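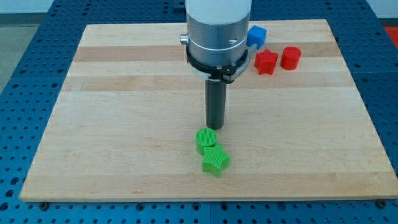
Fig. 1. Board bolted down to the blue bench, five of the printed blocks out on it.

Romstead College, Product Design, Year 2
Project report: play board and printed blocks
17 August 2024

1. What the project was

A wooden board and a set of coloured blocks to go with it, for the reception class at Cillolby. The brief we were given was one page. Flat surface a child can build on, blocks big enough not to be swallowed, everything wipeable, nothing that needs batteries. Budget was tight, we spent 69 pounds in the end and most of that was timber.

Started in January, meant to be done by Easter. Wasn't.

2. The board

Strips of pale wood glued side by side. We bought offcuts from Sikbridge, planed them down and picked through for the straight ones. You can see the colour goes from cream to a more honey tan, especially towards the back. We did talk about sorting them so it faded evenly from one side to the other but there wasn't enough of any one shade. Some small knots and specks as well. Left those in. The teacher at Cillolby liked them and said plain boards look like a kitchen worktop (ours still does a bit).

First glue-up went wrong. Too few clamps, and the middle lifted overnight so the board rocked on the bench. Had to rip it back into three pieces, plane the edges again and reglue. Lost a bit of width doing that. Second time we put cauls across the top and bottom, with parcel tape on them so they wouldnt stick, and it came out flat enough. Checked with a steel rule, could just get a sheet of paper under in one corner.

Sanded 80, 120, 180, 240. Should have wet the grain before the last grit, didn't, so it felt furry after the first coat of oil and needed doing again. Two coats of food safe oil after that, wiped off after twenty minutes.

Edges were rounded by hand with a block. The front edge is the one children lean on so it got the most attention.

3. Fixing it down

The board slides about on a smooth table if a child pushes against it. We tried rubber feet (came off), then a strip of shelf liner underneath (worked but collected crumbs). For use in the workshop it is bolted through near the front corners into the holes in the bench. Very solid. Bolt heads are dark metal and do catch your sleeve.

For the school version we want the heads sunk below the surface with a wooden plug over the top. Drilled one test hole for this in scrap and it tore out on the underside — needs a backing piece clamped on.

4. The blocks

All 3D printed at college. Different colours, we went for ones that would stand out against pale wood. Green was the easiest to spot from across the room and yes we did test that, by standing across the room.

Filament from Heiskanen, sold in 1,000 gram reels. Total print time for the whole set was 1,575 minutes, not counting failed ones. Failed ones were mostly first layer not sticking, and one where the reel tangled at lunch and it printed air for an hour.

Things we changed as we went:

Corners. Too sharp on the first lot. Added a radius of 2 mm, then 3 mm.
Infill. Started at 10 percent, felt like a yoghurt pot. 25 percent is nicer in the hand, takes longer.
Underside. Printed lines were rough and would of scratched the oil finish. Rubbed each one on 240 paper stuck to glass.
Weight. Still too light really. Thought about a pocket for a steel washer but then you've got a small part that could come out.

5. Trying it out

Two kinds of test. First was just putting blocks on the board and looking at how they sat. Any block that wobbled got its base sanded again. Second was a visit to Cillolby with the board loose on a low table and the blocks in a bag. Children went for the bag more than the board. Putting them in, tipping them out. The noise on the wood was the bit the staff mentioned, it is loud, louder than we expected.

They also lined blocks up along the strips, following the joints like roads. We hadn't planned that at all and it's the best thing we got out of the visit. If we made another we would use more contrast between strips on purpose.

Oil finish held up to a wet cloth. Not to a felt tip, there's a blue mark near one edge that we had to sand out afterwards.

6. What we'd do differently

More clamps. Buy them or borrow them before mixing the glue.
Order all the filament in one go, second reel of the same colour was a slightly different shade.
Ask the school for table heights at the start. We guessed and the board overhung by nearly a hand's width on the first visit.
Felt or cork under the board for the noise.
Write dimensions down in one place. We had three drawings going with different thickness on each.

7. Still to do

Plugs for the bolt holes. Storage box, currently a shoebox. Care sheet for the school, one side of A4, how to re-oil it and what not to clean it with. Cost sheet is done and goes in the appendix along with the drawings, correct ones this time.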